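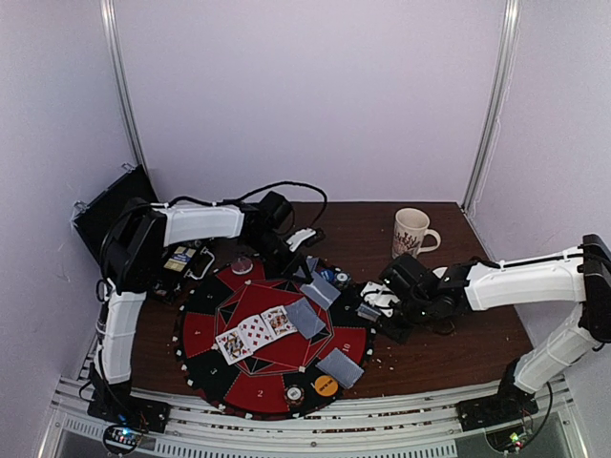 Cell 2, both arms over the card mat. Three cards face up, three face down.

Skavdale Bench Kit, dual-arm: acceptance checklist with comments
July | Plevwood Test Desk
Home | Reviews | Kits | Checklists | Contact

1. Frame and mounting
Both base plates seated on the front rail: PASS
Fasteners checked at vendor torque: PASS
Comment: Left plate needed 2 extra washers. The manual omits them.

2. Cabling
Strain relief at wrist: PASS WITH COMMENT
Comment: Cable on the left arm loops up and over the gripper and upper link. Full reach tested 17 times, no snag. Supplier should still quote a shorter harness.
Cable clear of electronics on table: FAIL
Comment: Black cabling lies partly over the small device near the left elbow. Reroute before sign-off.

3. Work surface
Free of debris: FAIL
Comment: Crumbs on the wood at the lower and right edges of the mat. Clean before calibration.
Free of items not on the task list: FAIL
Comment: Mug at back right, behind the right gripper. Remove. Case against the left wall to be stored outside the enclosure.

4. Control boards
Status LEDs lit, left and right: PASS
Boards covered: OPEN
Comment: Cevitz cover set ordered separately, not included in the kit price.

5. Motion and stop
Emergency stop halts both arms: PASS
Stop time under 300 ms: PASS
Overlap zone limit active in Wan controller: PASS WITH COMMENT
Comment: Limit resets to factory value after a power cycle. Re-enter and save the profile each time until the firmware is updated.

6. Task set
Card pick, face down: PASS
Chip pick, single: PASS
Chip pick from cluster: OPEN
Comment: Retest with the second fingertip set.

Result: conditional. Items 2 and 3 to be cleared and reinspected within 7 days.

14 shares | 3 comments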